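Home News Features Events Jobs Subscribe
Search the archive Go
3 min read

Mixed bins at Gerkorham

Rasix opened its test hall in Gerkorham to visitors on 25 November 2025. Most of the floor was given to bin picking, the task of lifting single items out of an unsorted container.

Holger Blomqvist, who leads the cell group, ran the first session. The software, called Skavetti, proposes a grasp, checks the arm's path against the bin walls and sends the move. It has been trained on 3,000 recorded picks, collected since June. Visitors were shown 26 attempts in a row, with the results put up on a screen after each one.

Sloping walls limit the angles at which the wrist can enter, and items close to a wall are the usual cause of a refused grasp. Maj-Britt Magnusson of Eide, which supplies the planning module, said her team now tests every release on 142 stored bin layouts before it goes near an arm. 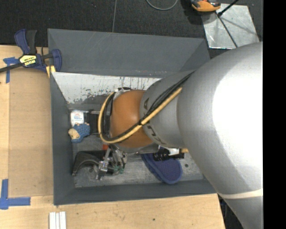 Why not sort the items before they reach the robot?

Sorting by hand costs more than the pick itself at most small warehouses, and the goods arrive mixed from returns. Rasix therefore treats the mixed bin as the normal case.

The next trial will run for 72 hours without an operator in the cell.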